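Getting into the villa and setting up the pool heater

If you've found this section first, good, because it's the bit that saves you a phone call to me at midnight. I'm Lyle Oyelaran, I look after the bookings at Hurura, and Alcides Vieira looks after everything with a pipe or a plug on it. Have your booking reference handy before you start.

Step 1. Open the key box. It's on the left of the gate, under the lamp. Your code arrives by text at 7 on the morning you check in. Turn the dial back to zero when you've finished or the lid won't shut properly.

Step 2. Switch on the mains. The board is in the cupboard just inside the front door. Push up the big switch first, then the one marked POOL. Leave the others alone, please!

Step 3. Register your stay. We have to pass your names on to the local office in Trakow, so fill in the guest form on the website before you do anything fun. It wants passport numbers for all the adults and it times out after 17 minutes (I've asked them to change it, twice).
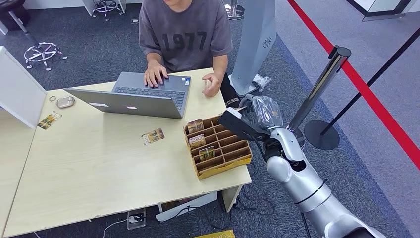

You can fill the form in on a phone, but the date boxes are tiny and I always get them wrong that way. A proper keyboard is so much easier, so if you've brought a laptop, sit down at a table with it like the person in the 1977 T-shirt and do the whole lot in one go. Press Save at the end of each page. When it's gone through you'll get an email with a green tick in it, and you should keep that until you leave.

Note: children under two don't need a passport number, just a name and a birthday.

Step 4. Start the heater. The panel is a Marchetti, on the wall behind the outdoor shower. Hold the round button until the light stops blinking, then set your temperature with the arrows. Give it a good 60 minutes before you decide it isn't working. In January I'd leave it the whole afternoon and go out for lunch.

Caution: don't run the heater with the pool cover half on. Either roll it right back or pull it all the way across. The cover costs 200 to replace and it comes out of your deposit, sorry.

Step 5. Set the pool lights. They're on the Gidosex remote in the kitchen drawer. Blue is button two, and please turn them off by eleven, as the neighbours' bedroom faces our way.
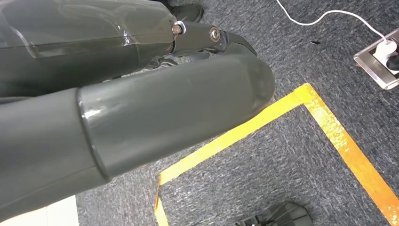

Before you check out

Roll the cover across, switch POOL off at the board and put the key back in the box. Alcides comes by after ten to read the meter, so there's no need to wait for him.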